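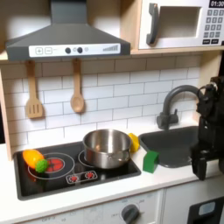
The play kitchen at Ploveck, with the microwave at 01:30 as usual

About Ploveck

Dec 13, 2019
By Kirsten Pelletier

Hello! I'm Kirsten and I run Ploveck, the playroom on the hill side of Dridelport, next door to the old Wong bakery. If you've walked past with a pushchair you've probably seen our yellow door and wondered if we were a nursery or a shop. We're a playroom. You bring your child, you stay (or you have a coffee at the back where you can still see them), and they play for a morning or an afternoon with things that have been picked out and looked after and, quite often, mended by me the night before.

I've been asked to write this page again as the last one still said we were "opening soon", so I'm going to tell you properly what we've got and how we go about things, and I'll try not to go on too much about the kitchen. I will go on about the kitchen.

How it started

I was a school cook for 11 years. I loved the children and I liked the cooking well enough, but what I really liked was the small ones who came and hung about at the hatch to watch. They wanted to know what every button did. They wanted a turn with the ladle. You can't let a four-year-old loose in a school kitchen, obviously, so they got told to sit down, and I always felt a bit mean about it.

When I left I had a lump of money and a bad knee, and my brother Darcy had the lease on a unit he'd stopped using for his flooring business. It had a decent floor (it would, wouldn't it) and no heating. We sorted the heating out first. Then I bought a rug, a bookcase and a play kitchen, in that order, and opened in March with three families, two of whom I was related to.

The kitchen

So. It's a small one, light wood with white and dark grey appliances, and it gets more use than everything else in the room put together. I looked at a lot of play kitchens before this one. Plenty of them are pink and plenty of them are very sweet, but I wanted one that looked like a kitchen you might walk into at a friend's house, and this has the white brick-pattern tiles behind the worktop and a proper big cooker hood over the hob. It was the hood that sold it to me. It's got a plus button and a minus button, two dark knobs and a little row of bars going up like a fan speed, and children who have never once looked at the hood at home will stand at ours and fuss over the settings for ages.

The microwave lives up on the shelf. It says 01:30, it has always said 01:30, and in our room everything takes a minute and a half. Soup, toast, a roast chicken. A dinosaur went in once. If you hear your child announce at home that something needs "one thirty", that's us, sorry.

The hob has a red burner on the left, and we use it to talk about hot things. I never make a lesson of it, I just say "ooh, careful, it's on" and wait. Nearly all of them start blowing on their fingers and warning each other within a week or two, and a few of the mums and dads have told me it's carried over to the real cooker at home, which pleased me no end.

Under the shelf there are hooks, with a slotted wooden spatula on one and a wooden spoon on another. The spatula goes on the left and the spoon goes on the right. I know that sounds fussy! But the hooks are the best tidying tool I own. Ask a three-year-old to "tidy up the kitchen" and you'll get a blank look. Ask where the spoon lives and they'll run over and show you. We do the hooks first at the end of every session, and once the spoon's up the rest of it sort of follows.

We wipe the worktop down with the children as well. It's white, so you can see where you've been, and they each get a damp flannel and a bit of it to do. There's always somebody who wants to carry on long after it's clean, and I let them.

What else is in the room

The table. It's round and low and Darcy cut it down from a pub table, so it's very heavy and can be leaned on, climbed under and used as a boat. Snack happens there at half past ten and again at three.

The shop. This started as a cardboard box with a flap and is now a wooden counter that Tanner Fehr made for us. Tanner is our Saturday-job lad who never left, and he does two afternoons a week with us round his college course. The shop sells whatever the kitchen needs. There's a basket of play food that we top up from charity shops, and some felt ravioli that Thérèse sews, more on her in a minute.

The book corner. Rug, cushions, bookcase. I swap the books over every month so there's something new to find, and I keep a few cookery books in with the picture books. The children use them as recipe books in the kitchen and read out things like "put the egg in, put the other egg in, finished".

The dressing-up rail. Aprons, mostly. I made eight of them out of old tea towels and there's one with a lobster on it that causes arguments, so the lobster apron has its own sand timer.

We don't have a ball pit, a slide or a screen. There's a good soft play over in Gruden if your child needs to burn off some energy, and we send people there all the time (they send the quiet ones to us, it works nicely).

Who we are

Me, Kirsten Pelletier. I'm there for nearly every session. I do the bookings, the snacks and the gluing. I have a paediatric first aid certificate and it's on the wall by the sink if you'd like to see it.

Thérèse Gosselin came as a gran with her grandson and now works the mornings with me. She was a dressmaker before she retired. She made all the cushion covers, the ravioli and the curtains, and she's the one to ask for if your little one is shy, she just sits down near them and starts sewing something and after a bit they come over.

Tanner Fehr does afternoons and anything with a screwdriver. He goes over the kitchen and the shop on the first of every month and checks the fixings, the hinges, the hooks, all of it, and writes it in the blue book.

Darcy Pelletier is my brother and our landlord and he'd like it known that the boiler was his idea.

How we clean things

People ask about this a lot so I'll put it here. Hard toys and the kitchen get wiped between the morning and the afternoon and again when we close. Wooden spoons and other bits that get sucked are collected in a bowl as we go and washed before anyone else has them – if you see something go in a mouth, just drop it in the bowl, no need to apologise. Felt food and aprons go home with me for the washing machine. The rug gets vacuumed daily and has a proper shampoo when we shut in the summer.

If something breaks it comes out of the room that minute and it doesn't come back until it's been mended properly. I've got a shelf in the back full of things waiting for glue.

Coming along

Sessions are for ages one to five, with a grown-up. We take 12 children at a time and that's our limit, even if you ask very nicely, and people do. It's so that there's enough room round the kitchen. I tried it with more in the early days and there was a queue at the hob and a lot of elbows.

Mornings run from half past nine to half past eleven and afternoons from two until four. You can book for one session or take a card of 10, which works out cheaper and doesn't run out of date. Babies who aren't crawling yet come free with a big brother or sister. Please bring socks (the floor's warm but it's slippery in tights) and a drink in a bottle with a lid. We do the snack – fruit, breadsticks and something I've baked – and if there's an allergy tell me when you book so I can bake round it.

You don't need to know how to play, by the way. I mention it as I've had a few dads in particular stand by the coat pegs looking worried. Sit at the round table and someone will bring you your dinner. Say thank you and eat it. Ask for salt if you want to keep it going.

Childminders and small groups

We keep one morning a week for childminders, and the local ones have it organised between themselves now so I just open the door and put the kettle on. If you're a childminder new to Dridelport get in touch and I'll pass your name along to Sheldon Bergeron, he looks after the list.

Sheldon's also been bringing his lot in for what they call restaurant day, with menus the children draw at his house beforehand. I got served a drawing of a pie last time, with chips. We're hoping to do restaurant day as an ordinary session in March, for anyone who fancies it, and I'll need people to come and be customers. Grandparents very welcome, and you don't have to bring a child for that one.

Getting hold of us

Ring or leave a message, or knock on the yellow door. I'm not quick with email in the mornings as I've got my hands full, but I go through it all after four. If you've got play food, small aprons or wooden spoons you don't need any more, we'll have them gladly. No more teddies for now please, we're full up!

Get our newsletter! Session times and news from Ploveck, once a month. Enter your email address to sign up. You can unsubscribe at any time.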